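Getting the telly corner ready for a new series

August is when I sort out the telly corner, before all the good baking contests and house-swap shows come back and I lose my evenings to them completely. I love this job! It takes a morning, costs next to nothing, and the first episode of a new series always feels like a proper occasion when the screen is clean and you can hear what everyone is saying. These are the things I do, in more or less the order I do them.

Cleaning the screen

Switch the set off and let it cool before you start. Dust and smears show up much better on a dark screen, and a cool one doesn't dry your cloth marks on as you go. Use a dry microfibre cloth first, in long strokes from top to bottom, with hardly any pressure. If there are fingerprints (there will be, if you have children who like to point at the contestant they want to win), dampen one corner of the cloth with plain water, wring it out hard and go over the marks again. Buff with a dry part straight away.

Keep window spray, kitchen roll and anything with ammonia or alcohol in it well away. And never spray straight on to the screen, even water, as it runs down into the bottom edge.

The vents at the back get forgotten. A soft paintbrush, the sort you'd use for skirting boards, lifts the fluff out beautifully. Hold the vacuum nozzle near the brush but don't let it touch the casing.

Remote controls

Take the batteries out, turn the remote face down and tap it gently against your palm. You will be amazed and slightly horrified by the crumbs. Then run a wooden cocktail stick round the edge of each button and wipe over with a barely damp cloth. Leave the battery cover off for 20 minutes before you put it all back together.

If the buttons at the bottom have stopped working, look at the battery contacts before you buy a new one. A bit of white crust can sometimes be cleaned off with a cotton bud and a drop of vinegar, then a second bud with water, then a good dry. Wear gloves for that one. I brought my Lesteck remote back from the dead this way and it has now got me through two more series of everything.

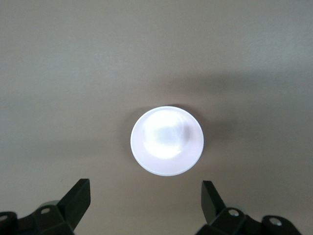

Ilgın Uysal wrote in after my last page to say she keeps her remotes in an old toast rack on the side table, and I copied her that same evening. It's brilliant! Each one stands up in its own slot, you can see at once which is missing, and the whole lot lifts out of the way when you want to put a tray down.

Hearing every word

So much unscripted telly is people muttering to each other in corridors, and a rug does more for that than you might think. Bare floors and bare walls bounce the sound about. Put down a rug between the sofa and the set, draw the curtains, and voices come up much clearer. My rug is a big old Şimşekoğlu one from a market, threadbare at one end, and I wouldn't swap it.

Also look in the sound menu for anything called speech, voice or dialogue and try it. Mine was buried two screens down. I had the volume at 50 for the arguments and was still missing half of them – now I sit at a much kinder level and the neighbours are happier too.

Making room on the recorder

If you record things, have a clear-out before the new season starts. Mine was 97 per cent full last year and it dropped the final of a pottery contest halfway through the judging. I have still not recovered. Go through the list oldest first and be ruthless with anything you've already watched. Series links are worth checking too, as an old one can carry on quietly recording repeats you have no intention of seeing.

Hüsnü Çetinkaya suggests setting recordings to finish late wherever the box allows it, especially for live results shows. Very sound advice.

Cables

Pull the unit out, unplug everything and wipe each cable with a damp cloth, letting it dry fully before it goes back. Label both ends with masking tape and a biro. Gather up the spare length in loose loops with a hook-and-loop strap, and don't pull it tight, or the cable will strain where it meets the plug. Leave enough slack to move the set forward for dusting.

Snacks that don't ruin the sofa

Popcorn in deep mugs, one each, spills far less than a shared bowl. For crisps I use loaf tins lined with greaseproof paper, which sit nicely on a lap and rinse clean. Dips go in egg cups. If something does land on the fabric, scrape first, then dab from the outside of the mark inwards with a clean damp cloth, and save the rubbing for your hands in despair when your favourite gets sent home.

Next time I'll be doing blankets and throws, including how to wash the really heavy ones in an ordinary machine.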